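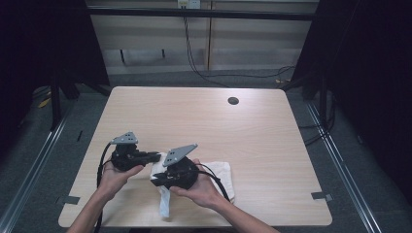
Cloth handling with a pair of hand-held grippers at the Ranska Laboratory.

Call for Participants: Two-Handed Cloth Handling Study

The Ranska Laboratory invites adults to take part in a paid study of how people handle fabric with both hands. Participants work at a table with two hand-held grippers, one in each hand, and carry out short tasks with pieces of cloth. The recorded movements are used to train and test control methods for two-armed robots.

Background

In May the laboratory completed the first stage of this work, in which 17 participants recorded 600 demonstrations. A control policy trained on the full set completed a single fold of a flat cloth in 64 percent of test trials. Results were much weaker when the cloth began in a bunched state. The policy often took hold of two layers at once, or let go with one gripper before the other had closed.

The second stage examines whether demonstrations from a wider range of people improve performance on bunched cloth. It also compares two forms of instruction. One group will receive a fixed order of steps, and the other will be told only what the finished item should look like. Participants are assigned to a group by lot and will be told which group they were in at the end of their final session.

What participation involves

Each participant attends two sessions on separate days. The first begins with a practice period, during which a member of the study team explains how to open and close the grippers. Practice trials are not used in the analysis. Participants then complete a series of picking, spreading and folding tasks at their own pace, with a rest break after every 10 trials.

Speed is not scored. Dropped cloth and failed folds are kept in the record, and participants should continue as they normally would after an error.

Who may take part

Applicants must be 18 or older and able to use both hands comfortably while working at a table. Left-handed applicants are especially encouraged to apply — they were underrepresented in the first stage. No experience with robots, sewing or laundry work is needed. Persons who took part in the first stage are not eligible, nor are employees of Skurnix, which supplies software to the project.

Applicants with a current injury to the hand, wrist or shoulder are asked to wait until they have recovered.

Payment and records

Payment is made at the end of each session. A participant may stop at any time without giving a reason and will be paid in full for the session under way. Recordings are stored under a participant number, separately from names and contact details. Written consent is obtained before the first session.

How to apply

Application forms are available at the Ranska Laboratory front desk and should be returned there by Tuesday, November 19, 2019. Please state which hand you write with and the times of day you are available.

Questions about the tasks or scheduling may be directed to Jomar Policarpio, study coordinator. Questions about consent or the use of recordings may be directed to Žydrūnas Bite, principal investigator.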